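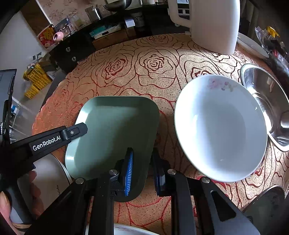
Plates, bowls and a kettle on a table covered with a rose-patterned cloth.

PRESS RELEASE
08/03/2021

Bretham table exchange opens for spring with crockery, pans and kettles for new homes

A service that passes good used tableware from full cupboards to empty ones reopens this week in Bretham. The Lisard Table Exchange will take in and give out plates, bowls, pans and small kitchen items from its unit at Grusar Yard, and is asking households across the town to look through their kitchens before the spring.

The exchange supplies people who are setting up a home with little or nothing to put in it. Many have moved out of shared or temporary housing, where the kitchen things stay behind when they go. Others are starting again after a fire, a flood or a separation. Each household receives a boxed set, chosen to suit the number of people who will be eating from it.

During February the exchange sorted 1,000 donated pieces that had been in store over the winter. From these it made up 142 boxed sets, 40 of which have already been promised to households referred by local housing advisers. A further 224 pieces are waiting to be matched, most of them saucers, side plates and lids.

Sets do not match, and the exchange does not try to make them do so. A green plate may go out with a white bowl and a steel one. The people who receive them have said that they like this, and several have asked for colours over plain white when given the choice.

"We used to hold things back until we had four or six the same," a spokesperson for the Lisard Table Exchange said. "It meant that good plates sat on a shelf for months. Now we look at size and weight. If the plates stack and the bowls sit inside one another, they make a set and they go."

What is needed

The greatest shortage is in deep bowls. A large bowl can be used for mixing, serving, salad and washing fruit, and it is the item most often asked for by families. Ceramic, steel and glass are all welcome. Dinner plates are also wanted, in any colour or shape. Rectangular plates are accepted, although very long ones will not fit the boxes.

The exchange would also be glad of:

Saucepans and stock pots, with or without lids
Electric kettles in working order, with their base and lead
Lidded canisters for tea, sugar and flour
Tablecloths, washed and free of holes
Cutlery, tied in bundles
Colanders, sieves and wooden spoons

Items it cannot take

Chipped or cracked crockery cannot be passed on. Non-stick pans are refused if the coating has begun to lift. The exchange has no room for microwave ovens, bread makers or deep fat fryers, and it does not accept kitchen knives. Glasses are not being taken until the summer, as there are enough in store.

How to sort at home

Donors are asked to do a first sort before they come. The simplest way is to clear the kitchen table, put a cloth over it to protect the crockery, and bring everything out of one cupboard at a time. Plates can then be laid out flat and checked along the rim, where most chips are found. Bowls should be turned over and the foot checked as well.

Anything that has not been used in the past year is worth a second look. Pieces with a pattern tend to be kept for visitors and then forgotten – they are as useful to the exchange as everyday ware.

Please wrap plates singly in newspaper and pack them on their edge. Boxes should be light enough for one person to lift. Kettles need to be emptied and dried before packing, with the lead coiled inside the box and not wound round the handle.

Bringing items in

Boxes can be left at the Grusar Yard unit on Monday and Thursday mornings between ten o'clock and noon. Donors should stay in their cars until called forward and place boxes on the trolley by the door. Everything received is set aside for three days, then washed and checked a second time before being shelved.

There is no collection service at present. Residents who cannot travel may leave a box at the Solís café in Bretham during its takeaway hours, provided that it is marked with the word "exchange" and holds nothing electrical.

Receiving a set

Households who need a set should speak to their housing adviser, health visitor or school office, any of whom can complete the one-page form. No charge is made. Sets are normally ready within a week and can be collected by the household or by the person who referred them. Requests for particular items, such as a larger pot or light plates for someone with weak hands, can be written at the foot of the form.

About the Lisard Table Exchange

The Lisard Table Exchange began in a spare garage in Bretham and moved to Grusar Yard when the shelves ran out. It deals only in things for cooking and eating. Surplus stock that cannot be matched is offered to community kitchens and lunch clubs in the area.

Further details and copies of the referral form are available from the exchange at Grusar Yard, Bretham, during opening hours.

ENDS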